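Chapter 5
Watching a Robot at Work

In this chapter you will learn to:
- plan a visit to a robot demonstration
- break a household job into steps a machine can follow
- tell the difference between what you saw and what you were told
- write up a visit so that another person can use your notes

Key terms: degree of freedom, gripper, reach, task, trial, wrist camera

5.1 A morning at the Vullthorpe open day

In February a class of first-year automation students went to an open day run by Vullthorpe, a firm that builds service robots for kitchens and small shops. Their teacher, Usa Sombatkul, had asked them to leave their phones in their bags for the first demonstration and to use only a pencil and a notebook. The demonstration lasted 60 minutes. The host was Krishnamoorthy Achari, an engineer with the firm.

The job on show was putting drinks away. It is a job most of us do without thinking. We pick up a bottle, pull open a door or drawer, find a gap and let go. Mr. Achari told the class that his team had spent most of a winter on it.
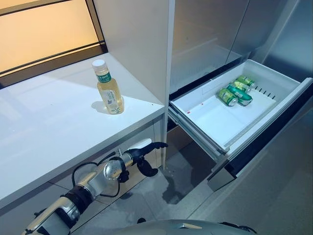
Figure 5.1 The drinks task at the Vullthorpe open day. The freezer drawer is fully extended, with cans lying towards the back and a bottle of tea on the counter.

Look at the layout before you read on. The counter and the refrigerator are side by side, but a tall cabinet panel stands between them. A person would swing an arm past the panel and never notice it. A robot arm has to be given a path that clears it, and the path has to leave room for whatever the hand is holding. The drawer is a second problem. When it is closed, the floor in front of the refrigerator is free. When it is open, it takes up space that the arm or the base may need.

Saskia Sutcliffe, one of the students, wrote this in her notebook: "The bottle is standing up and the cans are lying down. Are those two different grips or one?" It is a good question, and we return to it in section 5.4. For now, note that a can on its side may roll when it is touched, and that a standing bottle may tip. The direction from which the hand comes in matters in both cases.

5.2 Hands and grippers

Any device at the end of a robot arm that takes hold of things can be called a gripper. The simplest kind has two fingers. It is strong for its size, quick to repair and easy to control. A hand with a thumb and several fingers can hold a wider range of shapes, but every extra joint must be driven, and the program must decide what each finger should do.

Each separate way that a joint can move is called a degree of freedom. Your elbow has one, for bending and straightening. Your shoulder has three. Students on a visit often try to work out the total for a whole arm by eye and get it wrong, as some joints are hidden under covers. Ask the host for the number and write down that it was given to you.

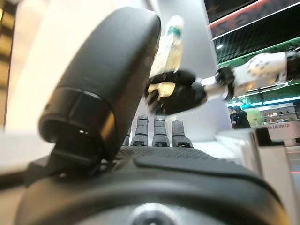
The surface of a finger matters as much as its shape. A smooth, hard finger must squeeze firmly to stop a bottle from slipping. A rubbery or textured one can hold the same bottle with less force. This is worth knowing when the object is a thin plastic bottle, which changes shape when squeezed.

Mekdes Alemayehu asked how the robot knew that it had hold of anything. Mr. Achari gave two answers. The motors can report how hard they are working, and a small camera near the wrist, called a wrist camera, can show the object close up. He added that a wrist camera is easily blocked by the hand itself, so the team did not rely on it alone.

5.3 Seen and told

Rule a line down the middle of a page. Head the left column "Seen" and the right column "Told". Everything you write during a visit goes in one column or the other.

Mr. Achari said that the team had run 800 trials of the drinks task. A trial is one attempt from start to finish, counted whether it works or fails. The class did not watch those trials, so the figure belongs under "Told". The position of the drawer belongs under "Seen".

Activity 5A
Work with a partner. Choose a job done in a kitchen and write out its steps. Swap lists. Follow your partner's steps exactly as written and mark the first place where you had to guess. Rewrite that step and try again.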